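Inicio Entradas Mantenimiento Archivo Contacto

Revisión del cableado en el humanoide de la sala Stidorard

En la entrada de enero expuse el procedimiento de puesta en servicio de la celda de Kotley. Varios lectores solicitaron una relación equivalente para el robot humanoide que mantenemos en la sala Stidorard, y procedo a ofrecerla, limitada a la parte que me corresponde: el cableado externo, las manos y el arranque tras una parada larga. La programación de las trayectorias queda a cargo de otro grupo y no se tratará en este texto.

El equipo acumulaba 101 horas de funcionamiento desde la última intervención. Nuestro plan interno fija la revisión en 200, pero se decidió adelantarla a raíz de una incidencia repetida en la comunicación con el brazo derecho. El registro mostraba pérdidas breves de señal, siempre durante el giro del torso y nunca con el robot detenido. Un fallo de esas características apunta casi siempre al mazo de cables antes que al controlador, y por ahí se comenzó.

Preparación

La intervención se realiza con dos personas. Una de ellas permanece junto a la parada de emergencia mientras el equipo tenga tensión, sin otra tarea asignada. En esta ocasión me acompañó Deok-su Seo, que conoce el recorrido de los cables mejor que los propios planos, pues fue él quien rehízo el tendido durante el traslado desde Grustport. Los planos, dicho sea de paso, siguen sin recoger aquella modificación, y ruego a quien corresponda que los actualice.

Antes de tocar ningún conector se retira la alimentación y se esperan 5 minutos. Se comprueba después la ausencia de tensión en la toma principal y se anota la lectura en la hoja de servicio. Los conectores se marcan en ambos extremos antes de soltarlos. Parece una precaución menor, pero en la revisión anterior se intercambiaron dos líneas de los sensores de la muñeca y se perdió la mañana completa en localizar el error.

Inspección del mazo

El mazo superior es el punto débil de este montaje. Los cables salen por la parte alta del cuerpo y forman bucles que deben conservar holgura suficiente para el giro, sin llegar a rozar el hombro. Se recorrió cada línea a mano, con el torso en posición central y luego en ambos extremos, y se midió la continuidad en las tres posiciones. La avería apareció en el extremo izquierdo del giro: una brida demasiado apretada tensaba el cable de datos y el contacto se abría dentro del conector, sin daño apreciable en la cubierta.

Se cortó la brida, se sustituyó el conector y se rehízo el bucle con mayor radio. La fijación nueva es de cinta textil, que admite cierto deslizamiento. Recomiendo abandonar las bridas rígidas en toda zona sometida a movimiento - esta recomendación figura ya en nuestras notas de Kotley y conviene aplicarla también aquí.

Manos y articulaciones

Las manos se revisan sin desmontarlas. Con el equipo desconectado se acompaña cada dedo en todo su recorrido y se anota cualquier resistencia. El índice derecho presentaba una ligera dureza al final de la flexión, que desapareció tras la limpieza. Se verificó asimismo el apriete de los tornillos accesibles en codos, rodillas y tobillos, conforme a la tabla del armario de herramientas. Únicamente fue preciso corregir uno, en el tobillo izquierdo.

Arranque y calibración

El arranque se efectúa siempre en el mismo orden: primero el controlador, a continuación los sensores y por último los motores, con el par limitado. La rutina que empleamos es la que preparó Han, y comprende un movimiento lento de cada articulación y la comparación con los valores guardados. Si alguna lectura se aparta del margen, la secuencia se interrumpe y debe repetirse desde el principio.

La primera pasada se detuvo en el hombro derecho, cuyo cero había variado al rehacer el bucle. Se ajustó la referencia y la segunda concluyó sin avisos. Repetimos entonces el giro completo del torso, primero a velocidad reducida y después a la habitual, y el registro no recogió ninguna pérdida de señal.

Quedan pendientes la reposición de conectores en el almacén y el protector para el cable que baja hasta el suelo, donde todavía es posible pisarlo. He solicitado una canaleta flexible y daré cuenta del resultado cuando se instale.

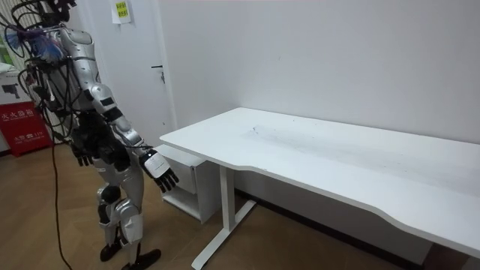 El humanoide junto a la mesa blanca de la sala, con el cableado superior a la vista.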